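Handling Soft Items – Session 4 notes
Module tutor: Fathima Dissanayake
Lab sessions: Ruwan Kanagaratnam, Lindonby building

Read these before the lab. You will need the log sheet from Session 3 as well.

1. What we are comparing

Two sets of fingers on the same arm and the same controller. Set A is the Birnen pair, hard and slim. Set B is the Skumason pair, with a wider, softer pad. The wrist camera stays where it is for both, so that any change in the results comes from the fingers.

The items are clothes and bedding. Cloth is harder than blocks or cups: it has no fixed shape, and a fold that was there on one try may be gone on the next.

2. Choosing where to grip

A garment lying flat gives the fingers very little to close on. Look for a raised fold or a bunched part first, and go for the middle of the cloth only if there is no other choice. Small prints help you judge from the wrist view how far the fingers have moved. Plain cloth is much harder to follow.

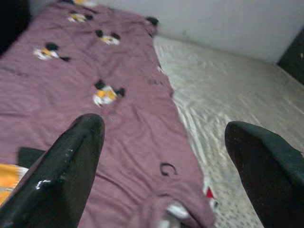
Fig. 4.1. Wrist view with the fingers open over a printed pink garment. The cloth is bunched towards the bottom of the view.

Note how much of the lower view the fingers take up. Anything behind them is lost to the camera, so line up from higher than you think you need to, then come down. Padded surfaces give under load. Set the lowest height by hand each time you change the surface.

3. Running the tries

Each group does 30 tries per set, in the order on the sheet. Closing force stays at 16 N throughout. Write down every try, including the ones you stop early. A grip counts if the item is lifted clear and held until the arm reaches the drop point. Two layers picked up together is a separate code (D), as agreed with Khairul Ismail's group in November.

4. Write-up

One page per group. Give the count for each set and say which kinds of fold caused trouble. Do not average across items – a towel and a sleeve are different problems. Background reading is Selvanayagam, chapter 3.

Sheets go to Firdevs Tokgöz by 2022-03-15.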